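Re-proofing a black fabric bag with the Saraver wash-in treatment takes one wash, one soak and a full dry. The steps apply to uncoated shells; for coated ones, use the Virnska spray.

## Prepare

1. Empty every pocket and shake out grit.
2. Let the strap out to full length so the webbing gets treated too.
3. Brush the seams -- dry, with a nylon brush. 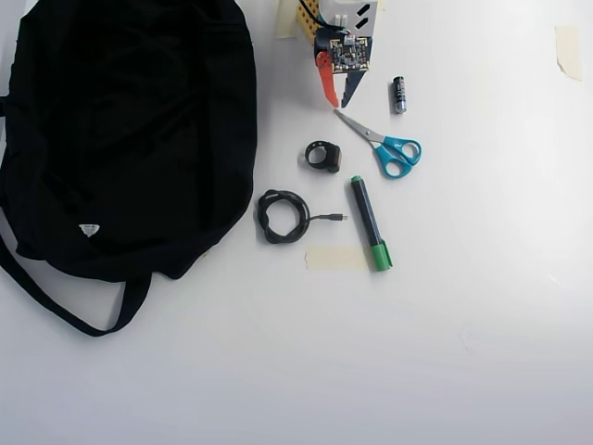
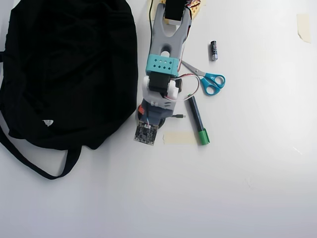

Black bag with the long strap let out.

## Wash and soak

4. Hand wash in lukewarm water with plain soap. Detergent residue blocks the treatment.
5. Rinse until the water runs clear.
6. Mix 2 capfuls of treatment into 6 liters of water. Submerge the bag and turn it every few minutes.
7. Lift it out and let it drain. Don't wring it.

## Dry

Hang it by the base, pockets open, away from direct heat. Drying overnight is normal in summer; in November allow longer. Test with a few drops of water on a flat panel. If they soak in, repeat from step 6 -- no second wash needed.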